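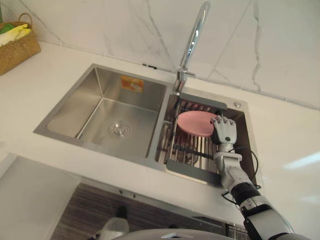
August – hardness and film, kitchen supply at Flallano

Aim: decide whether the white film on glassware is scale from the supply or detergent residue. Mwangi thinks detergent. I have no opinion until the blanks are in.

Carried over from the previous page: the first set of coupons was thrown out because they had been handled without gloves. Fingerprints show up under side light as a ring that looks very like the start of a scale deposit. New set was cut from the same sheet, washed in dilute citric acid, rinsed in deionized water and dried on edge.

Samples

Drew cold supply at the tap after running it for 3 minutes. Bottles rinsed with sample before filling, filled to the neck, capped under the surface. Hot supply drawn the same way. Third bottle is deionized water carried through every step as the blank.

Conall wants a first-draw sample as well, before any flushing. Fair point if we were looking for metals, but calcium should not move much overnight in a line that size. Took one anyway and put it on the lower shelf, marked FD.

Titration

Kotian drop kit first, as a quick check, then the proper EDTA titration with buffer to pH 10 and Eriochrome Black T. Indicator was freshly made up by Snædís. The old bottle had gone brown and gave an end point that crept for several drops.

Cold supply, repeats agree within one division of the burette. Hot supply reads slightly lower than cold on both methods. Expected, if some carbonate is coming out in the heater before it gets to us. Blank shows no wine red at all with indicator, straight to blue.

The kit overstates hardness compared with the burette. Same direction each time. It is good enough for telling hard from soft, and I would not use it to set a softener.

Conductivity by the Javitz meter, cell rinsed between samples. Needs temperature compensation switched on by hand after each power-up. I forgot this on the first hot reading and had to repeat it. The first value is crossed out, not erased.

Evaporation test

Pipetted 2 mL of each sample onto a coupon and left it to dry under a loose cover in the oven at 57 °C. Second row is the same samples with detergent added at the dose on the packet. Third row is detergent in deionized water only.

Dried residue, by row:

Supply only: chalky ring, dense at the rim, thin in the middle. Fizzes and clears with a drop of dilute acid.

Supply plus detergent: even gray haze across the whole spot, with the ring still present underneath. Acid clears the ring and leaves the haze.

Detergent in deionized: haze only, no ring. Comes off with a plain water rinse and one wipe.

So both are present, and they can be told apart with acid. The film on the glasses Muireann brought over behaves like the second row. A drop of acid on the base of one glass took off part of the film, and a rinse took off most of the remainder. A faint bloom was left that neither removed.
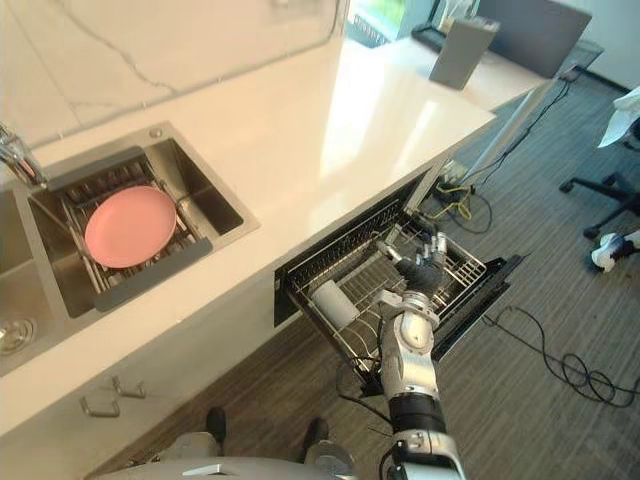
The leftover bloom is the part I had not planned for. Under the hand lens it follows the curve of the glass in bands and has no grain. It does not lift with a blade held flat. I think this is etching of the surface, in which case no cleaning step will shift it, and those glasses should come out of the comparison.

Leonidas suggested checking with immersion oil: a deposit should stay visible under oil, shallow etching should nearly vanish. Tried it on one glass. The bands disappeared under the oil and came back when it was wiped off. One glass is thin evidence. Repeat on the others before writing it up.

Softened water

Holtora cartridge plumbed in on the bench, not on the building supply. Regenerated with brine and flushed for 15 minutes before sampling. Outlet goes blue with indicator before any EDTA is added, so no hardness measurable by this method. Conductivity hardly changed – correct for ion exchange, since sodium goes in as calcium comes out. Worth stating in the report, as the conductivity number has been quoted twice in emails as if it were hardness.

Softened sample dried on a coupon gives a fine, loose powder that wipes off dry.

Problems

Oven shelf is not level. Spots on the left side of the tray drifted toward the edge and dried as crescents. Shimmed it, did not repeat those coupons, marked them L.

Burette tap weeps slightly if left full. Drain it when finished.

To do

Repeat evaporation row two at half the packet dose.
Oil check on the remaining glasses.
Weigh coupons before and after, four-place balance, once it is back from calibration.
Titrate FD so that Conall stops asking.
Order buffer. The current bottle smells weak and will not last another full set.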